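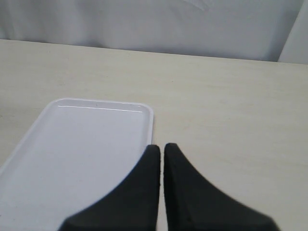 Posted by the Preltura bench team, Bastos | January 18, 2024 | Guides

Recording demonstrations by remote control: tabletop tasks with lids, trays and water

These notes cover how we record a two-armed task by remote control, from setting out the table to deciding which recordings to keep. They assume you already have both arms moving, the leader handles calibrated and Flotport installed. If the arms drift when you let go of the handles, fix that first, as none of what follows will help.

Before you start

Write the task down in one sentence. If it takes two sentences, split it into two tasks. "Pick up the lid and hold it clear of the table" is fine. "Tidy the table" is too loose, because two operators will do it in two different ways and the robot will be shown both.

Decide which arm does what and stick to it. In our tasks the left arm takes the lid and the right arm waits. A waiting arm still gets recorded, so park it in the same place each time and keep your hand still on the handle.

Wipe the camera covers and look at every view on the monitor. Wrist views go wrong more often than the overhead one. You want to see both fingertips and a bit of table in front of them. If you can only see fingers, tilt the bracket back.

Recording

1. Put the arms in the start pose and open a new episode in Flotport.
2. Wait until the frame counter is moving, then wait one breath more.
3. Move towards the object at one steady speed. Slow down for the last few centimetres only.
4. Close the fingers, pause briefly, then lift.
5. Finish the task, hold still, and stop the episode with the foot pedal.

Watch the wrist view when you are close in and the table view when you are travelling. Switching your eyes between them takes practice. New operators tend to stare at the robot itself, and then they are using information that the cameras don't have. We turn the operator's chair away from the table after the first session.

Steps that go inside a container need their own practice. With metal walls you get reflections, and water makes it harder to judge depth from one view. Come in from directly overhead, stop short, and go down in small moves.

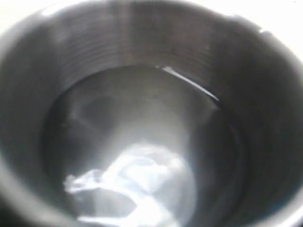
One reader of the February draft of last year's guide disagreed with this and wrote that small moves teach the robot to hesitate, and that an operator who can't go down in a single motion should practise with recording switched off until they can. We tried it both ways. Small moves are fine if they are even. Long stops are the trouble, and on that the reader was right, so we now throw out any episode with a stop of more than six seconds.

Gripping flat things

A lid lying flat is awkward with two fingers. There is little to get hold of, and pushing down on the middle of it does nothing useful unless something there can be gripped. Before recording, choose the part you are going for: an edge, a tab, or an item resting on top.
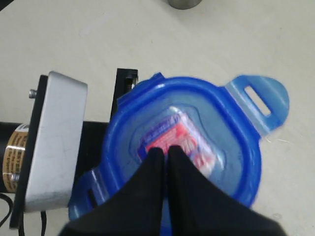 Bring the fingers down square to the part you chose and let the tips touch before you close them. If the handles on your Endora rig have force feedback, turn it up for this stage. Without it, listen for the motors, which change note when the tips meet the table. Back off straight away when that happens. Leaning on the table heats the wrist motors and puts a false position into the recording.

If you miss, open the fingers, lift clear and try again in the same episode. One retry is worth keeping. After two, stop and mark it as failed.

Handling the lid in the air 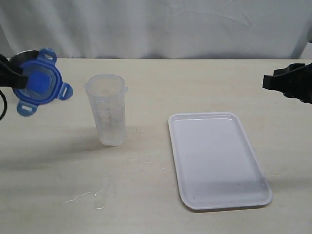

Left gripper holding the blue lid up, right gripper empty; cup and tray on the table, with spilt water.

Keep the lid at a constant height once it is up and turn the wrist only when the arm has stopped travelling. Combined moves look smooth to the operator but come out jerky when played back.

Note the state of the table in the episode log, including any water on it. Dry up between episodes if the task says dry, and keep cables out of the wet in every case.

Checking what you have

Play back every ninth episode at full speed and look through the rest as thumbnails. The lid task gave us 621 kept episodes, out of a target of 3,000 for the whole set. Failed ones go in a separate folder with a short reason, such as "slipped", "wrong arm" or "pedal late".

Export from Flotport with the wrist and table views in the same file, and check that the time stamps match before you clear the recording disk.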